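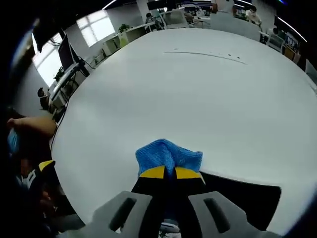
Facility Care 1 - Handout 4
Routine cleaning of shared tables in open-plan offices
Module lead: Ilham Kettani. Practical sessions: Valdemar Bergmann.

1. Scope
These notes cover dry and damp wiping of hard white tabletops, including tops with an inset glossy panel. Desks with monitor arms are in Handout 8. Upholstered chairs are not covered in this module.

2. Cloth
Use microfiber, one color per zone. At the Tonenthorpe site, blue is assigned to tables and desks. A cloth can be used flat or bunched.

Flat: fold in half, then in half again. Gives eight clean faces counting both sides after refolding. Use for the full surface.
Bunched: gather the cloth from the center. Contact area is small and pressure is uneven. Use for single spots only, never for the full surface.

Wash at the temperature on the label. No fabric softener - it coats the fibers and reduces pickup.

3. Round tables
Straight overlapping passes leave crescents of missed surface at the rim. Work in this order:

3.1 Clear movable items. Lift cables, do not drag them.
3.2 Wipe the rim first, one full turn, walking with the cloth.
3.3 Wipe the interior in parallel strokes, each overlapping the last by a third of the cloth width.
3.4 Refold when the face in use shows soil.
3.5 Inspect from a low angle toward a window.

If people are seated at the table, ask before starting and do their section last.

4. Inset panels
A glossy black panel shows residue that the surrounding white top hides. Treat it as a separate surface with its own cloth face.
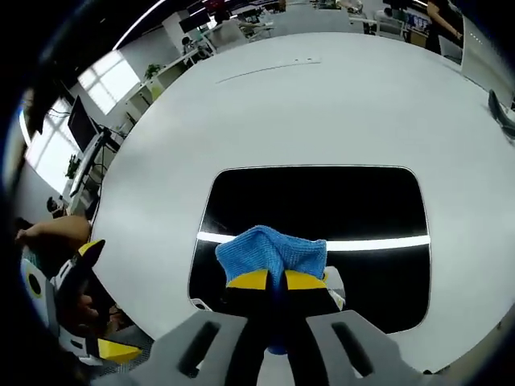
Fig. 1. White rounded table with inset black panel. Note the band of reflected light across the gloss.

Smears are easiest to find where a reflection crosses the panel. Move your head, keep the light where it is, and check the full length. The joint between panel and tabletop collects crumbs; clear it dry before any damp wiping. Spray onto the cloth, never onto the panel.

5. Marks that do not lift
Faint lines on white tops may be deposit or scratch. Wipe once damp, once dry. If the line is unchanged, log it and stop. Abrasive pads are not permitted on any top in the Trenel range.

6. For the practical
Bring two clean cloths and the log sheet. Groups of 4, 10 minutes per table. Read Kamel and Figueiredo, pages 8 to 12, beforehand.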